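Semora Community Help > Small Workshops and Stockrooms > Shelving and storage

Shoe-shaped black trays: leave them out on the shelf or keep them in a tub?

posted by heelbar_hattie
Viewed 2,667 times

Hi all, long-time reader, hardly ever post. I run a small shoe repair and insole business out of a unit on the Urkau estate, and I'm slowly losing a fight with a pile of black moulded trays. They're the long rounded sort, a bit like the bottom half of a shoe, with raised sides and a little turned-up tab at one end. I use them to keep half-finished insoles in pairs so a left doesn't wander off with somebody else's right (it's happened, I don't want to talk about it).

At the moment they live in two places. Some sit on the top of my yellow two-tier shelving, open side up, and the others get chucked in a plastic tote on the carpet with whatever cardboard boxes need a home that week. I keep going back and forth on which is better.

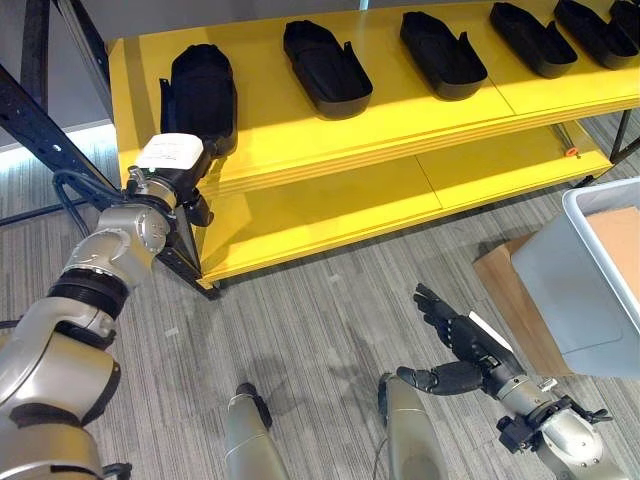
My trouble with the shelf is that it's shiny and the trays are light, so if I lean across in a hurry they slide about. They also collect dust like you wouldn't believe, being matt black, and every speck shows by four in the afternoon when the light comes round. On the plus side I can see at a glance what's in each one, and I do love a tidy row!

The tote is quicker at closing time but then I'm rummaging every morning. Do I get a second tote, put a lid on the whole business, or give in and buy proper racking? Budget is 60 quid at the very most and I'd rather spend 11. The shelving has to stay, I painted the door to match.

Reply from Gukton_Stores

Shelf for the ones you're using, tub for the ones you're not. I think your problem is that you've got both kinds in both places, so neither place means anything.

I had the same muddle with seed trays when I kept the stockroom at a garden centre. What sorted it was a rule that anything on the shelf had work in it and anything in the tub was empty. If you find yourself putting an empty one back on the shelf, stop and walk it over to the tub. It feels daft for a week and then you do it without thinking.

For the sliding, get a roll of that rubbery drawer liner, the bumpy stuff. Cut it in strips the depth of the shelf and lay it down dry, no glue, so you can lift it and wash it in the sink. Mine was from Goel on the high street, and one roll did the lot with some left over for the van. If your top is made of panels, run the strip straight across the joins and it'll stop bits of grit working down into them as well.

Dust: turn the empties face down. Sorry if that's obvious.

Reply from mostlyboxes

get a bigger tub. job done

Reply from cobblers_aunt

I'd go along with most of what Gukton_Stores said, but I want to stick up for the tote a bit, as I've lived out of them for years and they're only a nuisance when they're mixed. The minute you put cardboard in with loose plastic bits you've had it. The boxes lean, the small stuff drops underneath, and then the shaped pieces end up standing on their noses in the gap. Here's how I'd do it on a slow afternoon, kettle on first:

1. Tip everything out on the carpet and pull the cardboard boxes to one side. Don't open them yet or you'll be there till teatime reading old delivery notes.

2. Go through the black pieces and put like with like. Anything with a domed top won't stack with the open trays however nicely you ask it, so give those their own end of the tote.

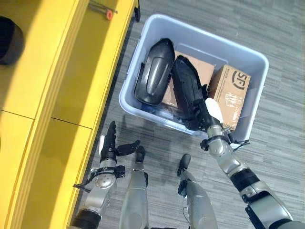

3. Small parts go in a shallow box or an old ice cream tub, never straight on the bottom. I must have saved 50 trips to the wholesaler just by being able to find things.

4. Open trays nest tab to tab, stood on edge like records. You can flick through them then, and you get far more in than laying them flat.

5. Cardboard goes on the lower shelf. It doesn't mind the shade and it's off the floor if you ever have a leak (I have had a leak).

I wouldn't bother with a lid myself. You'll put something on top of it within the hour, and then you'll start another pile next to it because you can't get in. A folded tea towel over the top keeps the worst of the dust off.

Don't buy racking yet! Try it through February and see how you get on. And well done on the door, I'd like to see that.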